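Minutes of the Equipment Planning Meeting, July
Sorting cell for small electronic parts, Altura building 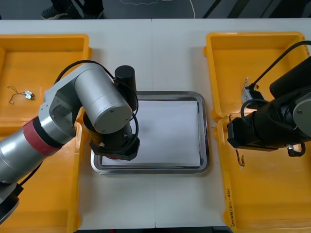
1. Opening and attendance

The meeting was opened at 9:30 by Funmilayo Chukwu, who also was in the chair. Babatunde Olatunji took the minutes. Present were the two named, one person from purchasing, one from the repair workshop and, for items 3 and 4 only, the sales contact of Clorell by telephone. The minutes of the June meeting were accepted with one correction: under item 5, "rented" must be read as "leased".

2. State of the present cell

Mr. Olatunji reported on the two-arm cell. The layout stays as agreed in June, with a steel tray in the center of the table and two yellow bins on each side of it. A sheet of white paper lies on the bottom of the tray. The workshop asked if the paper can be replaced with a thin mat, as the steel is very shiny and the paper must be changed often. Mr. Olatunji will ask for samples in white and in light gray.

The workshop said that the small parts with thin wires are still the most difficult ones. The wires go over the rim of the bin and the part hangs there. Ms. Chukwu asked if this is a question of the gripper or of the bin. The answer was that both play a role, and that we should not buy new grippers before we have tried a deeper bin.

The handwriting on the bins was discussed shortly. Purchasing wishes printed labels for any new bins, so that the order numbers can be read by all shifts. Agreed. The old bins keep their marker writing until they are taken out of use.

3. Grippers

Two offers were received, from Clorell and from Wunow. Clorell offers a pair of narrow fingers for $2,080, delivery included. The Wunow offer is lower but does not contain the mounting flange, and their drawing shows a different bolt pattern than the one we have. The adapter would have to be made in our own workshop, and the workshop has no free hours before September.

The contact of Clorell confirmed that the price is valid for 32 days. He could not confirm if the fingers may be sent back after a trial. Ms. Chukwu asked to have this in writing before any order is made.

Decision: no order today. The item comes back when the answer of Clorell has arrived and the bin test is done.

4. Cables and spare parts

The cables on both arms run partly on the outside, in loops. The workshop proposed cable clips and one spare cable set for each arm. Purchasing asked why two sets are needed, when the arms do not work the same number of hours. After discussion it was agreed to buy one set now and to put the second set in the budget of next year.

Clorell will send a price list for the spare cables. The contact left the call at 10:20.

5. Bins and table

Purchasing presented the offer from Espiritu for 29 deeper bins in yellow. The color was questioned - the workshop would like to try blue also - but a mixed order costs extra and the supplier needs more time for it. Yellow was kept.

The tabletop was also on the list. It is made of two white panels, and the workshop would prefer one single panel without a seam. Ms. Chukwu was of the opinion that this can wait. There was no objection.

6. Budget

An amount of $1,000 is released for bins, labels, cable clips and the first cable set. Mats are paid from the general workshop account. The grippers are not included and will need a separate approval.

7. Actions

Mr. Olatunji: mat samples, white and light gray.
Mr. Olatunji: written answer from Clorell on the return of the fingers.
Workshop: test with one deeper bin, borrowed from the packing line - results to be sent before the next meeting.
Purchasing: order to Espiritu, printed labels, cable clips.
Ms. Chukwu: budget line for the second cable set.

8. Any other business

Purchasing reminded that requests after the 20th go into the next month.

The meeting was closed at 10:55. Next meeting in August, same room.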